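Getside opens its spare-room laundry sort to everyone

April 18, 2020 – I've been running Getside out of my own place for a while now, and if I've learned one thing it's that most of us have a room where the washing goes to wait. Mine has a folding table in it, and a heap of clothes that never seems to get any smaller! So today I'm pretty chuffed to announce the Birow Sort, a free tidy-up plan you can do at home in your own time.

It runs over 11 evenings, 30 minutes a night, and you don't have to buy a thing. Grab whatever basket you've got, pick a corner and start with the clothes. Bags and bottles come later (night four, if you're keeping track), so leave them on the floor for now and don't fret.
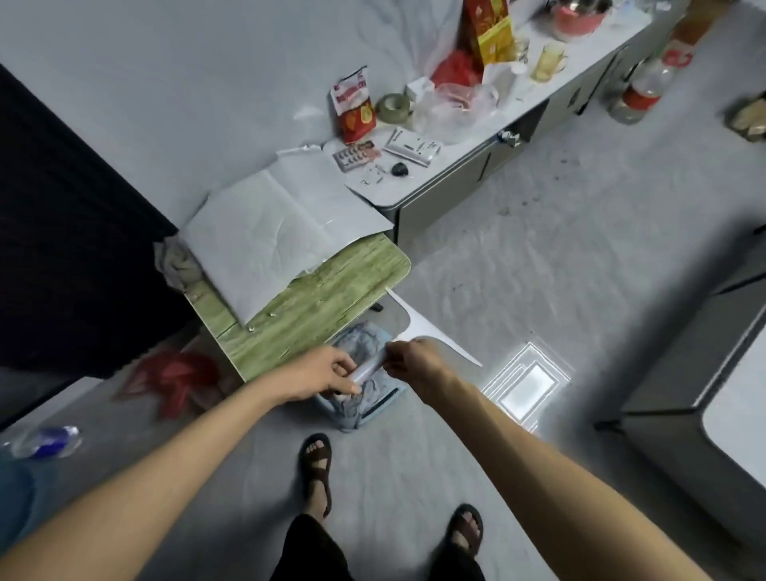 Getting started on the clothes basket, with the folding table close by.

We tried the plan out in December with 107 households in Tunum, and I read every single note they sent back. Plenty of people told me the benchtop was the hard part, the spot where everything gets dumped on the way through the door. I've given it two nights of its own because of them – thank you, you lot were very frank.

The printed sheets come from our mates at Londoño, who've kept them in nice big type with room to scribble. You can download the whole set from the Getside site or ask us to post you a copy.

Sign-ups are open now and the first group starts on Monday. If you'd like to run a story or get hold of the sheets early, use the media form on our contact page and I'll get back to you myself.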